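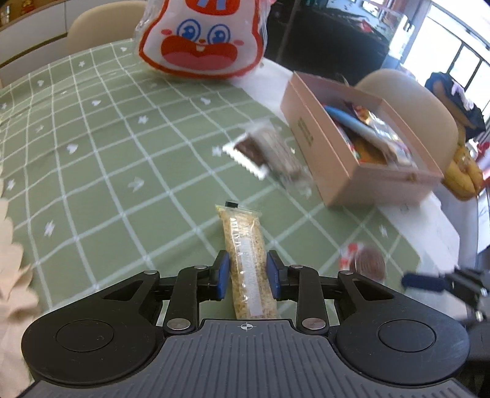 Tuesday, July 31, 2018

Hi Bushra,

I promised you a proper update on the gripper comparison before the August money gets signed off, so this is it. Mostly good news, one annoying thing, and a small ask at the end.

We've now finished the table sessions with the hand-held units, the ones with the blue rubber pads on the fingers. I wanted to try them on ordinary kitchen stuff in an ordinary room, and the long bag of grain has become my favourite test by a mile. It's clear plastic, it sags, and the contents shift as soon as you lift one end. If you grab it near the middle it folds over both sides of the fingers and you can feel the weight wander. The Edard pads held it on all but 9 of 50 lifts, which I was really pleased with! The Tarar pads (harder, a bit shinier) got the same 50 lifts and lost it nearly twice as often, mostly when we came in at an angle.

Wrapped snacks are a different story. With a crinkly wrapper the fingers tend to catch the flappy end and leave the chocolate bar behind, so you get a lovely firm grip on nothing much. Ihor Hutsuliak reckons we're closing too early and I think he's right. He's changed how he squeezes and his last few runs were much tidier than mine. Bananas are fine so long as you go for one and let the rest of the bunch follow.

Now the annoying thing. The camera on the tool loses focus on anything close to the lens, so items near the front of the table come out as a coloured smudge. I can live with that for the lift counts, but it's no use if we want to label the wrappers afterward. Skestent have a shorter lens they'll lend us for 10 days, and I'd like to say yes before they offer it to someone else.

We haven't started on the Clanex controller. It came with the wrong cable, the replacement is on its way, and I'd sooner give you nothing on it than a guess. That pushes the controller part of the comparison into August, but the gripper part is on schedule and the budget hasn't moved.

So the ask: could you okay the lens loan, and let me order a second set of Edard pads? The first set is wearing at the tips and I don't want to swap brands halfway through. I'll send the full lift sheets once Ihor has finished typing up his half.

Cheers for your patience with the cable business.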